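Estby Community Fitness
A thread on changes to our group exercise and personal training programs, which take effect in October. Members are asked to read all posts before contacting the front desk.

Estby Community Fitness
1/ The spring timetable has been finalised. The centre will offer 18 group classes each week, up from the winter program. Early classes start at 6.15 am and the last evening class finishes at 8.30 pm.

Estby Community Fitness
2/ We are pleased to confirm the appointment of Usa Chantharasri as Group Exercise Coordinator. Ms Chantharasri holds a Certificate IV in Fitness and joins us from the Plorell aquatic centre, where she managed the water aerobics and older adults programs.

Estby Community Fitness
3/ Tassanee Thongsuk continues as Senior Personal Trainer. Her morning appointments are fully booked until the end of the month. Afternoon appointments remain available, and a waiting list is held at reception.

Estby Community Fitness
4/ Strength for Life moves from Studio 2 to the Hamen Room on the ground floor. The class is suitable for participants returning to exercise after a long break. A pre-exercise questionnaire must be completed before the first session - forms are at the desk and take a few minutes.

Estby Community Fitness
5/ Casual class fees are unchanged at $18. The ten-visit pass becomes a twelve-visit pass at $185 and is valid for six months from the date of purchase. Passes already issued will be honoured on their original terms.

Estby Community Fitness
6/ Concession rates apply to pensioners, full-time students and Health Care Card holders. Please bring your card when you renew. Reception is unable to apply the discount to a renewal already processed.

Estby Community Fitness
7/ Bookings for cycle, reformer and boxing classes open 48 hours ahead through the member portal. Cancellations made less than two hours before the class will be recorded as an attendance. Members on a waitlist are notified by text message.

Estby Community Fitness
8/ The Caputo Street entrance will be closed while the ramp is resurfaced. Access is by the car park doors. Prams and mobility scooters may be left in the foyer but must be kept clear of the fire exit.

Estby Community Fitness
9/ Dance Fitness returns under Ms Chantharasri in a 45-minute format. The choreography is taught in blocks and repeated over four weeks, so new participants are advised to join in the first week of a block where possible. Closed-toe shoes are required.

Estby Community Fitness
10/ The home mobility series also resumes. Ms Thongsuk will lead short sessions online at 7 pm for members who cannot attend in person. No equipment is needed beyond a towel and a sturdy chair. The link is sent by email on the morning of each session.

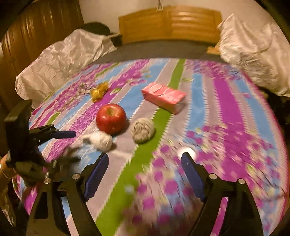

Purple florals, stripes and a line of bright green.

Estby Community Fitness
11/ The 100 Visits Challenge opens with the new timetable. Each class, gym visit or personal training appointment counts once per day. Members who reach 80 visits by the end of the program will receive a complimentary fitness assessment, and those who complete all 100 will have their names added to the board in the foyer.

Estby Community Fitness
12/ A reminder that towels are compulsory on all gym floor equipment. Weights are to be re-racked after use.

Estby Community Fitness
13/ Printed timetables are available at reception and at the Plorell centre. Enquiries about program content should be directed to Ms Chantharasri. For accounts and direct debits, please use the contact form on our website.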